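Home | Tour Dates | Records | Store | FAQ | Contact

Vistela Folk Trio: Frequently Asked Questions

Updated 2019-02-05

Is the trio still touring?

Yes. We play 42 shows this year, most of them in rooms that hold fewer than 100 people. The full list is on the Tour Dates page. If a show isn't there, it isn't confirmed.

What should I know about ordering records and shirts?

All store orders go out from Erkness on Mondays and Thursdays. We pack them ourselves.
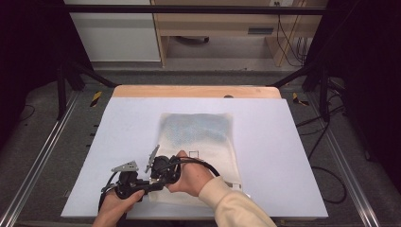 Shirts come in sizes S through 3XL and run a little small. The "Bright" tour shirt is sold out and will not be reprinted. We ship shirts in a thin fabric bag, the white kind you can partly see through, so you can check the color before you open it. Unopened shirts can be exchanged within 70 days. Records can only be exchanged if they arrive damaged.

Will the first album be pressed again?

"Vurnero" was pressed once, in a run of 2,000, and we don't own the master tape. We have asked the label twice. You can still buy the download from our store.

Who plays fiddle on the new record?

Saskia Ellery plays fiddle on every track and sings the low harmony on side two. She joined in December, after the first sessions were finished, so her parts were recorded separately.

Can I record a show?

Audio is fine for your own use. Please stand at the back and don't plug into the board without asking our sound person first. No video during the opening act unless they agree to it.

How do I look after a used LP?

Brush it before each play, hold it by the edges, and store it upright. One hair under the needle is enough to make it skip.

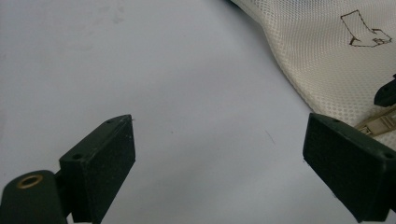

Do you sell sheet music?

Chord charts for the second album are in the store as a PDF. Fiddle parts are not written out yet.

Can we book you for a wedding?

Sometimes. Write to us with the date, the town and the size of the room. We need two vocal mikes and a dry place to play if it's outdoors.

3 comments | 12 shares

Contact | Copyright 2019 Vistela Folk Trio | Back to top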